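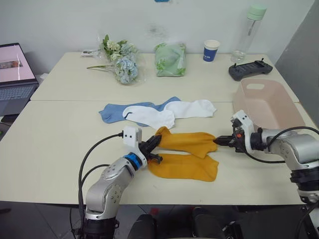
Figure 1. Bimanual sock handling. The upper yellow sock is held at both ends; blue and white socks remain in the pile.

3. Task selection and results

The question for this project was whether a two-arm robot can do a small household chore at a level a person would accept. Sock sorting was chosen over shirt folding. A sock is small enough that both ends are within easy reach of two grippers, and pairing adds a matching step that shirts do not require.

The chore was split into four stages: pick one sock from the pile, straighten it, find its mate, and place the pair in the basket. Each stage was scored separately. A run counted as complete only if all four stages finished without a person touching the table.

The control policy, named Udton in the code, was trained on 3,000 demonstrations. Testing took place in August and covered 3,526 pick attempts. Of the full runs, 71 percent were complete.

Most failures came from the first two stages. When socks overlap, the policy often closes on two layers of fabric and lifts both. It has no reliable way to tell this has happened until the second arm pulls. Straightening failed when a gripper closed on the middle of the sock and left the toe folded under. Color matching caused few errors with yellow and blue socks. White socks were harder, and two that differed only in a thin line at the opening were sometimes paired.

Speed was not part of the score. Villads Ásgeirsdóttir timed a subset of runs and found the robot slower than a person in every one.

3.1 Limits

All tests used clean, dry socks right side out. Inside-out socks were removed from the set after early trials. Murali Krishnan has proposed a turning step, but it needs a gripper that can enter the cuff, and the present fingers catch on knitted fabric.

On this evidence the chore can be automated under controlled conditions, with a person nearby to clear failed picks. Unattended use is not supported by the results. Section 4 covers the changes planned for the gripper tips.

Contact: Grurkholm Student Projects Office | © Grurkholm | Back to top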